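Caderno da oficina - Julho
Tinta ferrogálica, lote G

Começo pelo lote F, para arrumar o assunto. O lote F foi pelo ralo esta manhã. Tinha uma película branca à superfície que o Ashwin Bhat insistiu em chamar "flor", com a indulgência de quem faz vinho em casa. Cheirava a cave. A infusão ficou demasiado tempo destapada na prateleira por cima do lava-loiça e a humidade da sala andou nos 86 % durante toda a semana, segundo o higrómetro, que também já não é grande autoridade. De qualquer modo, bolor. O frasco está a desinfectar em álcool e só volta ao serviço depois de eu o cheirar pessoalmente.

Lote G, portanto. Receita desta vez:

Galhas Kos, partidas: 30 g
Água destilada: 230 ml
Sulfato ferroso: 11 g
Goma arábica: metade do peso do sulfato
Cravinho: dois, inteiros

Quem comparar com o lote E repara que baixei a goma. O lote E escrevia como xarope de tosse. Ficava um cordão brilhante em cima do papel, bonito de lado, e depois estalava ao dobrar a folha. O Karthik Begum usou-o para etiquetar as pastas dos mapas e as etiquetas perderam todas as maiúsculas.

As galhas partem-se com martelo dentro de um saco de pano. Já se tentou o moinho de café, há uma nota no caderno anterior, com uma mancha em cima que torna a nota desnecessária. Pedaços do tamanho de uma ervilha chegam muito bem. Em pó extrai mais depressa mas depois passa-se a tarde a filtrar lama, e os filtros Basmont não são baratos nem rápidos. Duas das galhas deste saco tinham o furo de saída do insecto, as outras estavam fechadas. Diz-se que as fechadas têm mais tanino. Nunca medi, repito o que vem nos livros com o ar de quem mediu.

Infusão a frio, tapada (tapada!), e mexida de vez em quando com vareta de vidro. A cor ao fim do primeiro dia era de chá forte. O Ashwin quer ferver, porque ferver é mais rápido e ele tem sempre um sítio onde estar. Fervi metade do lote D só para lhe fazer a vontade e deu uma tinta perfeitamente aceitável, facto que ficou registado e não tenciono repetir em voz alta.

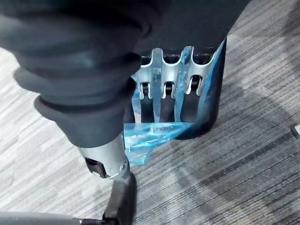 Capa escura às dobras e um troço de metal escovado.

Filtragem: primeiro pano, depois papel Basmont. Passou bem. Sobrou menos líquido do que entrou, como sempre, as galhas ficam com a parte delas. Não completei com água. No lote C completei e ficou uma tinta de um cinzento cortês que levou dias a decidir-se.

Sulfato ferroso: o frasco velho tinha uma crosta amarelada junto à tampa. Isso é ferro já oxidado e não serve para nada aqui, raspei e deitei fora e pesei do fundo, onde ainda está verde. Pedir frasco novo. Já tinha escrito "pedir frasco novo" no lote D. Desta vez sublinhei.

Juntei o sulfato à infusão aos poucos e ficou logo escura. É a única parte do processo com algum espectáculo e dura muito pouco. A goma entrou já dissolvida, de véspera, coada por uma meia (limpa, a meia é só para isto, está na gaveta com a palavra GOMA bordada, trabalho do Karthik numa tarde sem encomendas). Os cravinhos ficam no frasco. Se o bolor voltar, ponho um terceiro e finjo que era esse o plano.

Ensaios de escrita

Papel Torkard de algodão, liso: traço pálido ao sair do aparo, cinzento-acastanhado, escureceu bem enquanto eu arrumava a bancada. Contorno limpo. Nenhuma passagem para o verso, mesmo nos pontos onde carreguei.

Papel Torkard vergado: quase igual, mas o aparo prende nas linhas e salpica. Culpa minha em parte, estava a escrever depressa. O texto de ensaio é o do costume, a lista de compras de um convento, e enganei-me em "marmelada".

Papel de cópia da impressora: abriu em pena, como era de esperar. Só o incluo porque alguém há-de perguntar.

Pergaminho, uma apara: muito bom. Quase não há nada a dizer, o que me aborrece um pouco. Desengordurei antes com pó de pedra-pomes e limpei com um trapo. Em pergaminho esta tinta está em casa, o resto do ano passa-o em hotéis.

Aparos: usei os Flalitz finos e um cálamo de cana. Os Flalitz vêm com uma camada de óleo ou verniz de fábrica e a tinta foge deles em gotinhas se não forem lavados. Lavar com detergente e uma escova de dentes. Há quem os passe pela chama e há quem tenha agora aparos moles. O cálamo carrega de mais e esvazia de uma vez, mas para letras grandes dá um traço que me agrada. Recortar a ponta, está a ficar romba.

Lavar os aparos logo a seguir, os Flalitz em especial. A tinta é ácida e o aço enferruja durante o almoço. O Ashwin deixou um no copo durante o lote E e o aparo tem agora uma pátina que ele acha interessante.

Acidez

Tira de pH: ácida, sem surpresa. Com esta proporção de ferro para galha devia sobrar menos ferro livre do que nos lotes anteriores, e é o ferro livre que come o papel a longo prazo. Vou ver com a tira de batofenantrolina, que fica rosa se houver ferro(II) solúvel. Ainda temos tiras mas estão na gaveta do Karthik e a gaveta do Karthik tem geologia própria. Fica para amanhã.

Para o envelhecimento, corto três amostras de cada papel. Uma para a janela, uma para a pasta escura, uma para a estufa se o dono da estufa a largar. As da janela ficam com meia tira tapada com cartão. No lote D esqueci-me do cartão e passei semanas a olhar para um castanho sem saber com que o comparar.
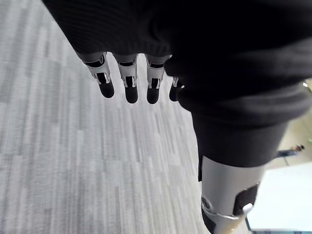 Página alterada pela última vez em julho, às 11:30

Acrescento, depois de uma noite no frasco: o G escurece mais depressa do que o E. Sedimento no fundo, fino, preto. Normal. Não agitar antes de usar, tirar de cima com pipeta. Se agitarem, depois não me tragam os aparos entupidos numa caixinha como se fossem pássaros feridos.

O Karthik experimentou-o na folha de rosto do livro de registos e diz que corre melhor do que o comprado. Escreveu também uma linha com o comprado ao lado, sem indicar qual é qual, para "teste cego". Depois esqueceu-se. Temos assim duas linhas muito pretas e nenhuma conclusão. A de cima tem um pouco mais de brilho, o que aponta para goma, o que aponta para qualquer das duas.

Tira de batofenantrolina no traço seco em algodão: rosa muito leve. No lote E era rosa de bolo de anos. Estou satisfeito com isto, dentro dos limites.

Falta fazer:
- encomendar sulfato ferroso (sublinhado outra vez)
- galhas Kos, o saco dá para mais um lote se for pequeno
- rotular o frasco G com data e letra legível, a lápis, pelas razões conhecidas
- perguntar ao Ashwin onde pôs a rolha do frasco F
- experimentar menos goma ainda no lote H, ou a mesma goma e aparo mais largo, uma coisa de cada vez

A mancha no tampo da bancada não sai com limão. Saiu um pouco de verniz, a mancha ficou.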